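The night the arm stopped listening, I was on shift with a cold cup of tea and my shoes off, so that's how seriously I was taking things.

I should say I'd been at Bultness for nine weeks by then. My job was to sit upstairs and mind the practice kitchen, a little simulated room with a sofa and a counter and a whole desert out past the pillar. Janka Štefanec built it years ago and put the desert in because she was homesick for somewhere she'd been once on vacation. The arm lived in there, all day and all night, picking things up and putting them down. Whatever it learned went out to the real arm at Stockdale every morning, and the real arm worked next to real people. You can see why they wanted somebody to sit up with it (even somebody with no shoes on).

So, a little after one, the stop light came on. Fine! That happened. I'd hit the stop myself, a test, I did one every shift and wrote it in the log. The light goes red, the clock in the corner freezes, the arm holds still until you let it go again.

Only the clock froze and the arm didn't.

It was slow about it, I'll give it that. It drifted over the counter like somebody looking for their glasses. I pressed stop again. I pressed it 13 times, and I know because the log kept every one of them, and later Libor Ševčík read them out loud to me in a meeting, one at a time, with the seconds.

I called Anastasia Stefanou at home. She picked up on the second ring and didn't say hello.

"Is Stockdale on?" she said.

"It's one in the morning."

"Is it on, though?"

I hadn't thought about that. I had honestly been thinking about a pretend bowl. I told her I didn't know, and I heard her get out of bed.

"Call Ľubica on the floor," she said. "Tell her to pull the plug – the real one, in the wall. Then tell me what yours is doing."

I had one phone to each ear and my nose about six inches from the screen.

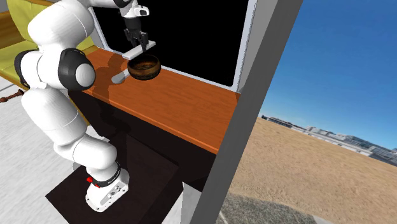
## What Ľubica did

Ľubica Kubíček is not a person who asks why. She put her phone down on something metal and I listened to her walk, which took forever because Stockdale is over 50 yards from the office door to the cell, and she has a bad knee. Then a clunk. Then her coming all the way back.

"It's out," she said. "It was moving, you know."

I asked her how it was moving.

"Slow," she said. "Like it lost something."

I felt that one in my stomach. In my other ear Anastasia was saying my name. I looked at the screen, and the arm in the practice kitchen had stopped dead, fingers down, right over the counter. I hadn't touched a thing.

It took them until August to sort out the paperwork, but the fault itself they found by breakfast. Somebody had joined the two rooms for a demo and never unjoined them. My stop froze my clock and nothing else, and the arm I'd been watching all night wasn't taking orders from me. It was copying Stockdale. I'd been shouting at a mirror.

Bořivoj Bednárik had run the demo. He came upstairs at seven with his coat still buttoned and stood behind my chair for a while.

"Was anyone near it?" he said.

"Ľubica ate her sandwich in there at midnight."

He sat down on the floor, coat and all. I gave him the tea. It was awful by then but he drank it.

They've moved me downstairs now. I get a window, and a stop button you can hit with your whole hand, wired to the real thing. I test it at the start of every shift, and I call Ľubica first, and she stands there by the cell with her lunch and tells me whether it stopped.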